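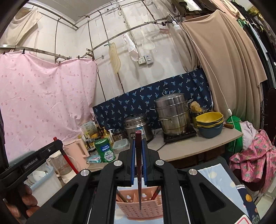 A dark reddish-brown chopstick over a pink plastic chopstick holder.

Koline Hall is an assembly hall in Staltetti with a stated capacity of 3,839. It is often called the largest hall in the region, a claim that traces back to its own brochure and has never been checked against the older hall at Mokgethi.

Sound system

The speakers were supplied by Ustis, which won the contract over 4 other bidders. The company says speech is clear in every seat. Its published test covered 197 seats, all on the main floor, and left out the balcony - the part most complaints are about. A reported echo under the rear balcony was treated with 60 wall panels. No measurements from before the work have been released, so the size of any improvement is unknown.
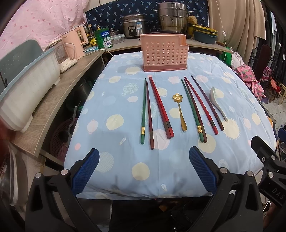 Chopsticks and two spoons on a light blue patterned tablecloth.

Use

The hall is used for public meetings and choral concerts, mostly on Saturday. Attendance figures come from the operator and appear to count tickets issued, including free ones.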